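Notebook, bench 3 – toaster oven, small items reheating and storage
October, Saturday, started 9:40

Carried over from the last entry: the oven runs hot at the back, the crumb tray was not put back after the September cleaning, and the note on the cupboard door about foil contradicts the one in the binder. Today is for the temperature map, the foil question, and deciding what may be kept on top.

Oven as found. Silver case, glass door, two knobs. Upper knob is temperature, lower is timer. Lower knob has play of nearly one tick mark, so all times below are from the wall clock and the knob is only used to keep the elements on. Preheat to setting, then wait one full thermostat cycle before reading anything. Door opened only between runs.

Thermocouples: four type K, glass braid, from the Nitdale drawer. Checked in ice water and boiling water before starting. Number 3 read high by 2 degrees at both ends and has been corrected in the table. The others agreed with each other within the resolution of the reader. Leads come out at the top corner of the door, where the gasket is softest. Door closes over them but the latch feel is different, so there is a leak there that normal use would not have. Accepted.

Logger is the Plurnalis box, old firmware. It drops the header line if the card is pulled before the light goes out. Lost the first run that way, repeated it. Total samples kept over the day: 3,459. Of those, 1,444 are from the runs with foil in, the rest from the runs without. File names are run letter plus setting, no dates, as before.

Run A. Rack in lower slot, no foil, setting 350 F. Time to first thermostat click was longer than in spring, which I put down to the room being cold. Back left is the hottest point, front right the coolest. Spread between them 31 F after the third cycle, narrowing slowly. Center of rack tracks the setting within 9 F, on the low side.

Run B. Same, setting 400 F. Spread wider in the first two cycles and then the same as Run A. Center again low. Overshoot on first heating is larger than at 350, so anything that goes in at the click gets a hotter start than the dial says. Wait for the second click.

Run C. Rack moved to upper slot, setting 350 F. Front right improves, back left gets worse. Not useful for reheating, possibly useful for browning. Did not repeat.

Run D. Rack back in lower slot, foil sheet on the bottom, 350 F. Lower element is exposed in this model, so the foil was laid on the tray below the element and not over it. Center reading dropped by 6 F compared with Run A and the cycle got shorter. My reading is that the foil sends heat back at the element and the thermostat bulb, the bulb sees a warmer corner than there really is, and the thermostat opens early. A bulb shield would test this. No shield on hand.

Run E. As D, but foil crumpled and opened out again before laying it in. Between A and D. The difference from D is small enough that I would not argue for it on one run.

Run F. As E, 400 F. Same pattern, slightly larger drop.

Supply is from the wall outlet on the left, nothing else on that circuit. Rated power on the plate is higher than what the meter shows, which settled at 700 W per element pair once hot. Voltage was not logged and should be next time. If the line sags in the afternoon, Runs E and F are not comparable with A and B.

Bread check after Run B, to have something other than thermocouples. Six slices of plain sandwich bread, one layer, four minutes. Back row toasted, front row dry and pale. Turned the tray end for end at half time on a second batch and got an acceptable color on all of them. Turning the tray does more than any change to the rack slot. This should go on the cupboard note in place of the sentence about preheating twice.

Also did one frozen pastry, left from the meeting. Came out brown underneath and cold in the middle. Setting was too high. Not pursued.

Top surface. The oval cutting board has been living on top of the oven since the shelf came down, and the question from the last entry was whether that is a problem. Measured the bare top panel with a thermocouple taped down, board removed: highest reading was over the back third, 212 F at the end of Run B. The front third stayed well below that. With the board put back on after Run C, the panel under it was hotter than bare at the same setting, as expected, and the underside of the board reached 168 F after half an hour.

That is not going to set wood alight. It will dry it. The board was weighed before and after and lost a measurable amount of water in one afternoon, and the underside had a slight cup when laid on the granite block, which was gone by the next morning. Repeated daily I would expect a crack starting at the handle hole, where the section is narrowest. Oil does not help with this – it slows the water going back in as well as going out.

Proposed: board may be stored on top when the oven is cold. Board comes off before the oven is switched on and stays off until the panel can be touched. Same for paper, towels and anything plastic, with no exception for short reheats.

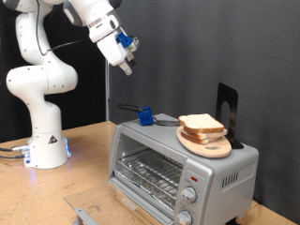 Kołodziej disagrees with the storage rule and wrote in the margin that a rule with a condition in it will be forgotten by the second week. The counter proposal is to hang the board on the wall by its handle hole and have nothing on top of the oven at any time. There is a free hook left over from the shelf. The margin note also asks why the top was not measured with the timer run to its full length, which is the case that matters if someone forgets the oven is on.

Fair on both points. The full timer length was not run. The longest continuous heating today was Run B including the bread, and the top panel was still climbing slowly when I shut it off. So 212 F is a lower bound for that setting and should not be copied anywhere as a maximum. Will repeat with the full timer, board off, before anything is written on the cupboard.

On the hook: its height has to be checked against the cupboard door, which swings over that part of the wall. If it clears, I have no objection.

Foil. The binder says never, the cupboard says always. Neither gives a reason. From Runs D to F: foil on the tray costs a few degrees at the center, catches crumbs, and is harmless if it stays flat on the tray and away from the element. The trouble comes when it is put in loose and rides up at the sides. Proposed wording for both places: foil on the tray only, edges pressed down, changed when dirty, none on the rack. The Verkedent manual, which is for the previous oven but is the one in the binder, has a drawing of foil under the rack with a cross through it and no text. Remove that page or mark it as belonging to the old unit.

Crumb tray found at 2:15 behind the dish rack. Washed, dried, back in. All runs above used the baking tray in its place, which sits a little higher. Another reason to treat the foil numbers as provisional.

Knobs. Pulled the timer knob to look at the play. The shaft is a D section and the flat inside the knob is worn. A strip of copper tape on the flat takes up most of it. Temporary. The temperature knob is tight but its pointer is printed off center, so a setting of 350 by the pointer is closer to 340. All settings in this entry are by the pointer, to match how people use it. That accounts for the low center reading in Run A almost exactly, and I should have looked at it before spending the morning on rack positions.

Door glass wiped inside and out with dish soap and a soft cloth. One brown patch at the lower hinge side did not move. Baking soda paste left on it for an hour took off half. Did not use the scraper.

To do:
Full timer run at 400, board off, top panel logged at back, middle and front.
Repeat A and D with the crumb tray in its proper place.
Log line voltage on the second channel.
Check hook height against the cupboard door.
New knob, or a proper shim.
Replace thermocouple 3 or label it with its offset.
Take the old manual page out of the binder.
Cupboard note: turn the tray at half time, wait for second click. Wording on foil after the repeat of D.

Cooling curve, for completeness. Oven off at the end of Run F, door shut, center of rack down to 120 F in 38 minutes. With the door open one hand's width, 14 minutes. Top panel lags the inside by several minutes in both cases, so the inside being cool enough to reach into does not mean the top is cool enough to put things on. Add this to the storage rule if the storage rule survives.

Stopped at 4:50. Logger card is in the drawer with the thermocouples, light was out before I pulled it.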